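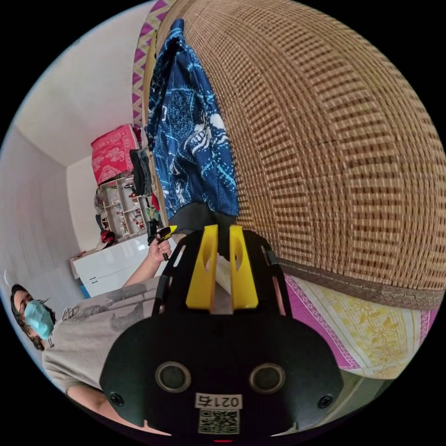

Gripper 0217 at a clothes-handling session, with both fingers close together.

Finger slip on hand-held grippers: what we found

Two of the hand-held grippers in the Vavis clothing work have been pulled from use after their fingers began to slip under load. The fault showed up as a mismatch in the logs. The software recorded the fingers as closed while the gap between the tips was still 4 mm.

Qureshi, who service the units for us, traced it to the clamp that holds each finger at its base. The clamp screws had been tightened to the old setting from November, before the finger plates were changed. On thick cloth the plate crept outward a little with every squeeze – too little to notice by hand.

We checked 2386 recordings. Of those, 1165 were made with the two faulty units and have been set aside until the finger width can be corrected. The rest are fine to use.

There is a safety point too. One plate came free during a folding task at the Unar site. It landed on the floor and no one was hurt, but please stop work if a finger moves when you push it sideways.

Until the new clamps arrive from Vindon, check both fingers before each session and again after every battery change. Write the unit number on the fault sheet. Please don't retighten the clamps yourself – the thread strips easily.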